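Simulated Homes Get a Workout as Helov Compares Four Grippers

September 9, 2019

The robotics team at Helov has finished the first full round of its gripper comparison, and the results are a lot more fun to read than anyone expected from a table of grasp attempts. Four gripper models, two arm controllers and a pile of household objects went into the simulator over the summer. What came out is a ranking that changes depending on what you ask the hand to do, plus a few surprises that already have people rewriting their plans for winter.

The study ran 3517 trials in all. Every one took place in simulation, on a two-armed mobile robot working its way through furnished homes, with brick walls, wooden floors, kitchens and all the awkward corners that come with them. The team wanted rooms with some character. Earlier tests used a gray floor and a single table, and almost every gripper looked good there.

"On the old table, I could have taped two spoons to the wrist and gotten a decent score," said Taha Filali, who led the comparison. "Once you put the robot in a house, you start to see what the hand is really like. How wide is it when it's open? Does it block your own camera? Can you turn it sideways without hitting your other arm? That stuff decides the whole day."

The four candidates were labeled A through D so that the people scoring the trials would not play favorites. A and B are two-finger grippers with parallel motion, one with short fingers and one with long. C is a two-finger design whose fingers swing inward on a curve, and D is a three-finger hand that was added late, mostly because a few team members kept asking for it. Each was mounted on the same arm model, with the same reach and the same top speed. Left and right arms always carried matching hands.

Objects were picked from the Prosto set, a library of 22 household shapes that the group has been building up since last December. There are cups, boxes, bottles, bins, a soft toy that nobody on the team can grasp reliably, and a few flat things that are harder than they look. Each shape has its own weight and surface friction, and those values can be shifted from one trial to the next so that a controller can't just memorize the answer.

The open containers turned out to be the stars of the study. A bin or a bucket seems like an easy target, being large and hard to miss, but it gives a gripper very little to hold on to besides a thin rim. Push a little too hard on one side and the container tips. Come in from above and the fingers may hit whatever is inside it. The team tried side grasps, rim grasps and two-handed grasps, and logged every one of them from the robot's own head camera as well as from fixed views.

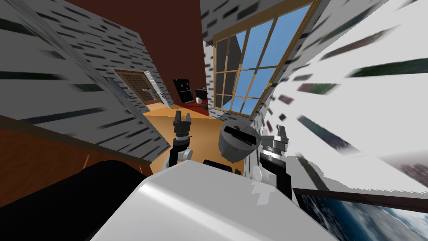

Gripper B, the long-finger model, came out ahead on rim grasps by a comfortable margin. The extra length let it reach over the edge and still leave room for the wrist, and the controller had an easier time keeping the container level on the way up. It did worse on small objects near the floor, where the fingertips tended to touch down before the palm was anywhere close. Gripper A was the reverse: quick and tidy on cups and boxes, frustrated by anything with a wide mouth.

C was the one that won people over. Its curved closing path pulls an object toward the palm, so a grasp that starts a little off center often ends up fine. In the first week of scoring it looked average, and then somebody changed the approach angle by a few degrees and its numbers jumped. The three-finger hand was the strongest once it had hold of something, but it took longer to line up and it filled a big piece of the camera view while doing so. Filali still likes it and says it deserves a second look with a better camera position.

That brings us to the cameras, which were supposed to be a side note. Every trial was run with a head camera, and a smaller group of 1000 trials was repeated with an extra camera on each wrist. The plan was to use the wrist views only for checking the results afterward. When the team fed them to the controller instead, the short-finger gripper gained the most, enough to pull level with C on the medium-size objects. The long-finger model barely changed. Its fingers are long enough that the head camera can usually see the tips anyway.

The controller comparison was just as lively. The first controller, which the group has used for years, plans the whole reach before the arm moves. The second is a newer one called Flukton, and it keeps adjusting the path as fresh camera data comes in. Flukton is slower to get going and sometimes dithers when both arms are near the same object, with each one politely waiting for the other. But when an object shifts partway through a reach, it recovers in a way the older controller simply can't. Tilted objects were where the gap was widest.

There was one long afternoon devoted entirely to the dithering. Two engineers sat with a replay of a single two-handed reach and stepped through it over and over, trying to work out why the right arm kept rolling its hand and rolling it back. The cause was a safety distance around the wrist joint that had been set for an older, fatter arm. With the distance corrected, the arms stopped giving each other quite so much room, and all 229 two-handed trials recorded up to that point had to be run again. The team did that overnight. The new scores were better for every gripper, so there were no complaints in the morning!

Light got some attention too. The simulated homes have big windows, and sunlight lands in different places depending on the time of day set for the trial. Strong light on a pale surface can wash out an edge that the vision system depends on. The group ran morning, noon and evening versions of the same rooms, and found that noon was the easiest and evening the hardest, with long shadows sometimes mistaken for solid objects. Flukton handled this somewhat better, though the team isn't ready to say why. It may just be that it gets more chances to look.

How much of this will carry over to a real robot is the question everybody asks, and Filali is happy to answer it at length. Contact between a finger and a rim is one of the harder things to simulate well, and the friction values in the Prosto set are good guesses for some shapes and rougher guesses for others. Soft objects are the weakest spot. He expects the order of the grippers to hold up for rigid containers, and he would not bet lunch on the results for the toy.

"I trust the comparisons more than I trust the scores," he said. "If B beats A on a rim by this much in simulation, I want to see it on hardware tomorrow. If they're close, I'd call it a tie and go run more trials."

The hardware part is next. Grippers B and C will be mounted on a physical pair of arms at the Shehata lab, where a practice room is being fitted out with a kitchen corner and a wooden floor. The lab will use real versions of the Prosto shapes, starting with the containers, and both controllers will be tested with and without wrist cameras. A and D stay in the simulator for now. The short-finger gripper will be tried with a slimmer wrist, and the three-finger hand will get the new head camera position Filali has been asking for.

The group is also adding messier rooms. The current homes are fairly tidy, and people who saw the early replays pointed out that their own floors look nothing like that. The next version will scatter more small things underfoot and put containers closer to walls and furniture, where a side grasp may not be possible at all. One engineer has volunteered the layout of his own living room as the worst case.

Replays from the container trials will be shown at Helov's open lab evening in December, along with a station where visitors can pick a gripper, choose an object and watch how the robot does. Filali suggests starting with the cup and working up. The full score tables, sorted by object, gripper and controller, will be shared with partner labs once the two-handed trials have been checked a second time.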